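Leave the Lunch Table Alone

By Marijke Van Hecke

December 4, 2018

When I came to work in Filldale I could read English very well and speak it rather badly. I had learned it from books and from one strict teacher in Ghent, and I was proud of my grammar. Then I sat down at the staff table at De Bruijn, where I was hired to do the accounts, and for the first week I understood perhaps half of what was said to me. They talked about gutters, about somebody's knee, about a road that was closed again. There was no chapter about gutters in my book.

I write this because our office will move in March to a new building, and in the plan of the new building there is no table. There is a counter along the window with high stools, and there are what the plan calls quiet pods. I have asked where we will eat together and was told, very politely, that most people now prefer to eat at their desk. I believe this is true. I still think it is a mistake, and I want to explain why, as well as I can.

First I should say what kind of table I mean. It is not a meeting table. At a meeting table people have papers in front of them and they wait for their turn. The lunch table has crumbs on it, and somebody's newspaper, and you can say something stupid there without it going into the minutes. You sit next to whoever came in before you. In eight years I never once chose my neighbour.

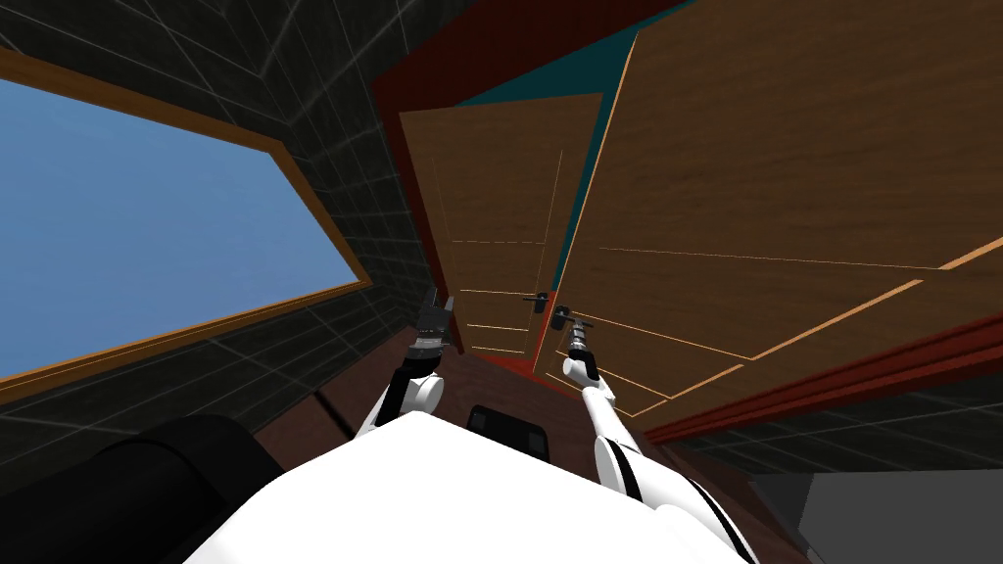
In the country where I grew up the midday meal was taken seriously, maybe too seriously. My father closed his shop for it. He sold paint and wallpaper, and from noon the door was locked and the customers knew that they must wait. As a child I found this boring, because we were expected to sit until everyone was finished, and my uncle ate slowly. I don't want to bring that back. I understand that a person with a small child and a long drive would like to eat in ten minutes and go home earlier. But between my father's locked door and a sandwich over the keyboard there is a lot of space, and I think we gave it away without much discussion.

My colleague Ruben De Graaf does not agree with me, and he has good arguments, so I will give them their place. He says that a shared lunch is easy for people who like to talk and hard for people who don't. He says that he spent his first year pretending to follow conversations about hockey. He says also that the table was not always kind, and that certain people were laughed at there, and that a person who eats at his desk is at least left in peace. I have thought about this a good deal. He is right about the laughing. I remember one winter when it went too far, and I am sorry that I only looked at my soup.

But I notice that Ruben learned the rules of hockey in the end, and that when his mother was sick it was at the table that we heard about it, because he would never have written this in an email. Things of that kind don't travel by email. They come out between two bites, when someone asks for the salt and the other person is too slow in passing it. 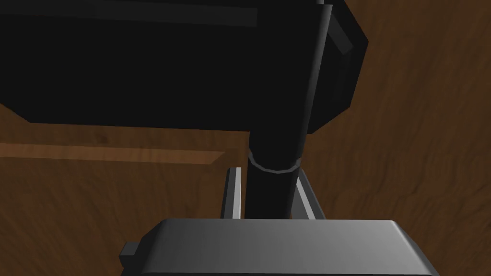 What it costs

The usual reason given against a lunch room is money. The new floor is smaller than the old one and every square metre has to be paid for. I work with numbers, so I asked to see them. The table and chairs that were proposed at first, and later removed, would have cost 1,811 dollars. The high stools for the counter cost 1,608. I have put these two numbers beside each other many times and I can't find the great saving in them. The floor space is another question, I admit. Still, the pods need floor too, and a pod holds one person.

There is another kind of cost which does not come onto my screen. When Sanne Van Wijk left us for Mimeck, she told me that she had worked two years in the same corridor with people whose names she had to look up. She is not a shy woman. She started after most of us had already begun to eat at our desks, and she simply never met them. I asked her whether she missed anything of the old place and she had to think for a long time, and then she said the parking.

I compare this with my own beginning. In my first month I said at the table that I was "very exciting" for the weekend, and everyone laughed, and Azra Živković, who had come from Sarajevo years before me, told me quietly about the difference between exciting and excited. After this she corrected one mistake of mine each day. Only one, she was strict with herself. A language course in Filldale cost 333 dollars at that time and I never took it. I got the gutters and the knees for nothing, and the weather words, and the polite way to say no, which in English is very long.

For someone who arrives from elsewhere, this is not a small thing. At your desk you learn the words of your work. You can become quite good at your job and still be unable to talk with a neighbour over the fence. I know people in this position. They have good salaries and they go home every evening to silence, and then others say about them that they don't want to mix. 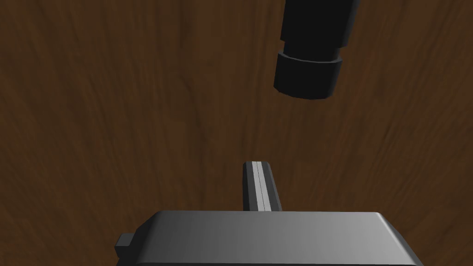

I don't ask that anyone should be forced. Ngan-ling Ho, who has the desk opposite mine, reads at lunch and has always read at lunch, and for years she did it at the end of the table with her book against the water jug. We left her alone. Sometimes she laughed at something we said and we knew that she had been listening. This was also a way to take part, and I would say one of the better ones. A pod will not give her that.

At Sirkirport, where my husband works, they had the same plan and changed it. They kept one long table in a corner near the kitchen, and put the stools at the window for those who like stools. Some days only 5 people sit there, he says, and on the day somebody brings cake there is no chair free. I don't see what would be so difficult in doing the same with us. The corner exists. It is on the drawing, beside the coat hooks, and at present it is marked for a printer.

I have sent a letter about it to the people who decide, shorter than this one and with fewer memories in it. They have answered that my comments were received. Until March we still have the old table, and I eat there at half past twelve, usually with Azra, who now and then still finds a mistake.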